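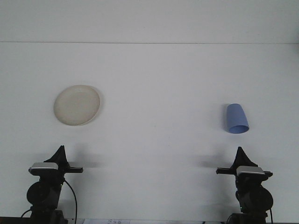 Fivby Housewares Library – Tableware and Lending Team
Progress report to the Banetico Fund
Thursday, November 7, 2019

Dear friends at the Fund,

It hardly seems possible that we are already writing to you again, but the leaves are down, the heating is on in the front room, and the grant you made us in the spring has been hard at work. We promised you a plain account of where things stand with the tableware lending project, and we will try to keep it plain, though those of you who have read our earlier letters will know that we do tend to go on a bit.

You will remember that the idea was a simple one. Families moving into a first apartment, or back into one after a rough stretch, often have a stove and a table and nothing to put on it. Your grant lets us keep a stock of plates, cups and bowls that people can borrow for as long as they need them, and pass back when they have bought or been given their own. We wanted the things we lend to be pleasant to eat from, and we wanted them to survive small children.

As of the end of last month we have 1628 pieces on the shelves or out on loan, and 88 households have borrowed from us since we opened the doors. The second figure is a little behind what we put in the application. We lost most of the first month to the shelving, which came in the wrong depth and had to go back, and we would sooner tell you that than dress it up. The pace since then has been much better, and the weeks before Thanksgiving are filling up nicely.

On the plates, we have settled on the round cream one as our standard. It has a raised rim, which parents of toddlers tell us they like very much, and the warm color sits kindly next to whatever else a family happens to own. We did look at a bright white plate as well, but it made every odd bowl beside it look like a mistake. The cream does show its age. A plate that has been around a while may come to look faintly mottled in the middle, and we have had some long talks over the sorting bench about when a plate is worn and when it is just used. Our rule for now is that marks are fine, and chips and cracks are out. Borrowers have been very good about this, and one family sent back a full set cleaner than we had lent it.

The cups have been the happier surprise. We chose plastic for the children's sets, in a light blue somewhere near cornflower, wide at the mouth and narrower at the base. They stack well, they weigh next to nothing in a tote bag, and the color has become a bit of a signature for us. People come in and ask for "the blue ones." We store them upside down, mouth to the shelf, to keep the dust out, and we ask borrowers to do the same at home if they have the room. We are running low, to be frank, and another order is going in with Choo this month. They have held their price for us, which was a kindness.

We should also mention the labels. The Drondix stickers we bought for the undersides came off in the dishwasher, every last one of them, and we spent a long afternoon picking gum out of the drain. We have gone back to writing each set up on a card, and the card stays here. It is slower at the desk, but the returns have been easier to match up ever since.

Spending is in line with the budget except for the shelving, where the second delivery charge was not something we had planned for. We covered it out of our general funds and are not asking you for it. The storage tubs came in under what we expected, and with your blessing we would like to move the difference over to bowls – we never seem to have enough of them, and soup season is here.

Between now and our final report we hope to do the following. We would like to open on 4 evenings each month, for the people who cannot get here in working hours. We would like to have more than 11 complete family sets packed and ready to go at any time, so that a caseworker can call in the morning and collect in the afternoon. And we mean to write up the sorting rules properly, so that a new person on the bench doesn't have to learn them by asking.

If any of you are passing through, do please stop in. The kettle is always on, and we would love to show you the shelves now that they fit.

With our warmest thanks,
The Tableware and Lending Team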